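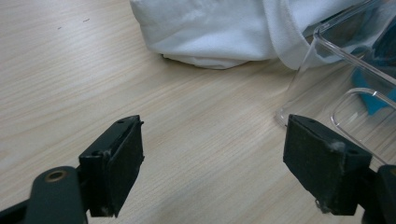

A light wood-grain tabletop with a white cloth and a clear plastic phone case

A tabletop is the flat upper part of a table, on which objects are placed and work is done. It is usually made separately from the legs or frame and joined to them late in construction. Tabletops may be made of wood, stone, glass, metal, or plastic, or of several of these in layers.

Construction

Traditional wooden tabletops are built from boards glued edge to edge. Wood swells and shrinks across the grain as the air becomes more or less humid, and a top that is fixed rigidly to its frame may split. Makers therefore attach it with buttons, slotted screws, or metal clips that allow a small amount of movement. Boards are often arranged so that the grain runs the length of the table. A narrow cross board called a breadboard end may be fitted at each end to keep the surface flat.

Veneered tops consist of a thin sheet of wood glued to a core of cheaper material. Laminate tops carry a printed layer, often a wood pattern, sealed beneath clear resin. The edges of both kinds are covered with a strip of matching material or with solid wood.

Grain and color

The pattern on a wooden surface depends on how the log was cut. Flat-sawn boards show wide arches, while quarter-sawn boards show straighter and more even lines. Maple, birch, beech, and ash are common pale woods. Walnut is darker and is often chosen for formal dining furniture. Most species change color with exposure to light, and an area covered for a long time may remain a different shade from the rest.
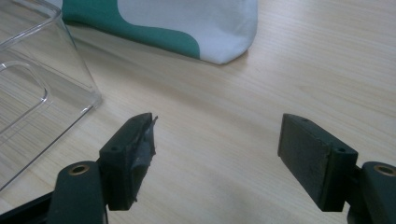

Light wooden tabletop

Finishes

Oil and wax soak into or coat the wood thinly and can be renewed at home. Varnish and lacquer form a harder film that resists stains but is more difficult to repair in one spot. Shellac gives a high shine and is easily marked by alcohol and heat. Sanding between coats removes dust and raised fibers. Soap finishes, used mainly on pale woods, leave a dull surface and must be reapplied regularly.

Manufacture in Estton

The town of Estton was a center of tabletop production for much of the twentieth century. Its largest firm, Premden, opened a workshop on the Demirance road with 8 employees and later had a workforce of nearly 400. The firm sold unfinished tops to furniture makers, who supplied their own legs and frames. Its pattern book listed 167 designs, including round, oval, and drop-leaf models.

Davoud Khosravi, who became works manager after training as a cabinetmaker, introduced a draw-leaf fitting known in the trade as the Azimi slide. It used 2 tapered runners to raise each leaf level with the main surface when pulled out. The fitting remained in the catalog until the works closed one July, after which the machinery was sold. The former drying shed is now used for storage.

Care

Wooden tops are generally wiped with a slightly damp cloth in the direction of the grain and then dried. White rings left by hot or wet objects lie in the finish in most cases, and dark rings usually lie in the wood itself.

See also

Breadboard end
Drop-leaf table
Wood veneer

This page was last edited on 26 Jan 2021.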